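Tulell Basketball Club
Progress report to the Prostunance Fund
Grant: Evening Court Programme, second reporting period

Summary

The programme is running on four evenings a week at two sites, the Hjaltested sports hall and the school gym at Stosau. Attendance has gone up since the first report, mostly among girls aged 12 to 15. The coach training is behind schedule and the writing strand has produced less than we said it would. Spending is slightly under budget. We are asking for one change to the grant, set out near the end.

Court sessions

We ran 44 sessions in the period. Six more were planned and did not take place. Four of these were lost when the heating failed at Hjaltested in February and the hall was shut on safety grounds. The other two were at Stosau, where the gym was needed for mock exams and we were told too late to move.

Total attendances came to 687. This counts every visit, so a player who comes every week is counted every week. We do not yet have a reliable figure for separate individuals, as the sign-in sheets at Stosau were kept on first names only until halfway through the period. Full names and year groups are now taken at both sites, and the next report will give the number properly.

The early session at Hjaltested, from 5.30pm, is the busiest. We have had to split it across both halves of the hall, with the younger group playing on lowered hoops. The late session is quieter and more uneven. Some evenings there are enough for two full games and on others we run half-court only. Older players have told us that the last bus is the problem. We moved the finish from 9.15pm to 8.45pm to fit the timetable and numbers have been steadier since then.

At Stosau the floor is in poor condition under the far basket. The school has taped off the worst of it and has a repair booked for the holidays. Until that is done we use the near end for anything at speed and keep the far end for shooting practice.

Girls' group

The first report said that few girls were staying beyond their third visit. We took this up with the players and changed two things. There is now a girls-only hour at Hjaltested before the mixed session, and players can go straight into the mixed session afterwards if they want to. Most do. We also stopped asking new players to join a full game on their first evening.

A girls' team has been entered in the district league for the first time. They have played five matches, won one and lost four – the last two by a single basket. The squad has kept the same nine players throughout.

Away weekend

The grant included a contribution to one residential weekend. We took 11 players and three adults to a tournament on the coast, staying two nights in a guest house within walking distance of the courts. The original plan was to sleep in the tournament's own sports hall on camp beds, which is cheaper, but places there had gone by the time our entry was confirmed. The extra cost was met from the club's own funds and is not charged to the grant. 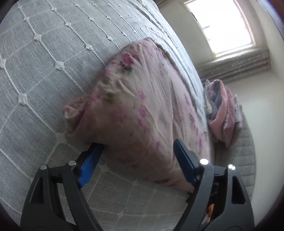 The team played four group matches and a placing match, and finished sixth out of eight. For seven of the players it was their first tournament, and for several it was their first time away with a team. Parents were sent the rooming list, match times and contact numbers a week ahead. There was one minor injury, a jarred finger, which was treated at the venue and entered in the accident book.

Two families said the kit list arrived too late for them to borrow what they did not own. We will send it a month ahead next time and set aside a bag of spare kit.

Players' writing

This strand was new for us. The idea was that older players would write short pieces about their own time in the game, for a booklet to be given to younger members. We expected twelve pieces by now and have seven, of which five are finished.

The first two workshops were held straight after training and did not go well. Players were tired and hungry and wanted to get home. We have since moved to an earlier slot with food provided, before anyone has been on court, and the work from those workshops is longer and better. Subjects so far include being dropped from a squad, coming back after a knee operation, and learning to referee. One piece is about a grandfather who played at Hjaltested when the floor was still concrete.

Every writer decides whether their name is printed. Two have asked for it to be left off. Parents of those under 16 will see the final text before it goes to the printer. The booklet was due at the end of this period and will now come out in the next one.

Coach training

We undertook to put six people through the level one coaching award. Three have passed. One is part way through and has the practical assessment still to do. Two withdrew, one because of a change in working hours and one who moved out of the area. The next local course with free places is in the autumn, so we do not expect to reach six within the life of the grant. Five is a realistic number.

Two of the three new coaches are already leading sessions, both with an experienced coach in the hall. The third is helping with the under-12s.

Spending

Hall hire is below budget owing to the cancelled sessions. Hjaltested has credited us for the four evenings it was closed. Equipment is slightly over, as the portable scoreboard had to be replaced and could not be repaired. Coach training is underspent by the cost of two places. A full breakdown is attached with the receipts.

Change requested

We would like to move the money for the one training place we do not expect to fill into travel, to pay for minibus hire for the girls' team. Their away matches are further apart than we had allowed for and parents have been doing nearly all the driving. This would cover up to four trips. The total grant would stay the same.

Next period

Sessions continue at both sites, with a break of two weeks while the Stosau floor is repaired. The girls' team has five league matches left. The booklet text will be closed at the end of next month, and we will send the Fund a proof copy before printing. The sign-in records from both sites will be put on one spreadsheet so that attendance can be reported by age group.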